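Line the Can, Then Leave the Liner Alone
Jan 21, 2018
Trygve Amundsen

Office waste advice concentrates on the bin and ignores the bag. I think this is the wrong order. A plain metal can with a correctly seated liner outperforms most of the lidded, pedaled products sold to small offices, and it costs less to keep clean.

The correct fit is simple. The bag goes in, the rim folds over the top edge of the can, and the overlap stays on the outside where it can be checked at a glance. The mouth must remain fully open. A soda can should pass through it without touching plastic.

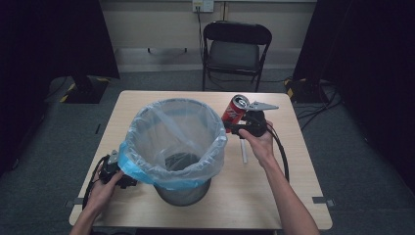
The case against lids

A lid adds a step to every disposal. In the Flarwood office I kept a log for 18 working days with a lidded bin and then for the same period with an open one. The lidded bin collected 66 items. Another 16 were left on the table beside it. With the open can, the leftovers fell to 3. I make no claim for the figures beyond one room, but they agree with what I see elsewhere.

The usual defense of the lid is odor. Odor is a matter of emptying schedule, and a lid mostly delays the moment when someone decides to act on it.

Clearing should be judged by the table. A pale wood top shows rings and crumbs quickly, and I regard that as an advantage. 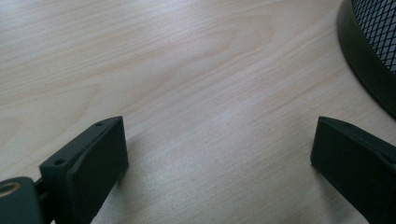

Dark laminate, which Viklund recommends for shared rooms, hides residue until it has hardened. A surface that reports its own condition gets wiped more often. The same reasoning favors a translucent liner over a black one.

Beverage cans are the harder argument. They are bulky for their weight and will fill a small liner with mostly air.

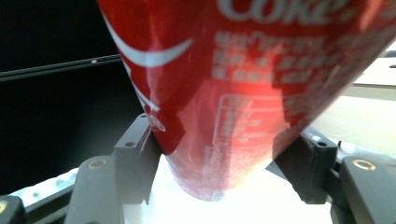
Crushing them first saves volume but leaves sharp folds, and a sharp fold will open a thin bag along its side. I would leave them whole and change the liner sooner. Where cans are collected separately, a second container of the same size is enough, lined in the same way and placed within reach of the first.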